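Re: [household-thrift] Concentrated refills, are they really cheaper?

On May 9, 2020, a list member wrote:
> I switched to the Mernumar refill pouches in September and
> I'm never going back. The label says one pouch makes 5
> bottles. That has to be a saving of 42 percent at least!

Does it have to be? The label also assumes you measure, and I have yet to meet anyone who measures dish soap. Most of us pour until it looks right.
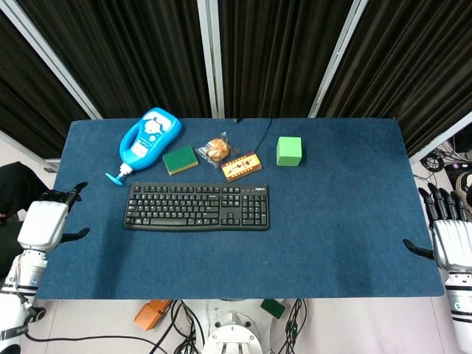
Posted by Aritz, list member, 11 replies

My own habit is one squirt on the sponge and then a second one for no reason. Thinner soap just gets me a third squirt. I kept receipts for 33 weeks with the pouches and my spending barely moved.

I'd also like to know where the 42 comes from. Shelf price, or price per sink of dishes? If it's shelf price, the big store-brand jug beats both at my supermarket.

Happy to be shown wrong, but please send receipts. The back of the pouch doesn't count.

Aritz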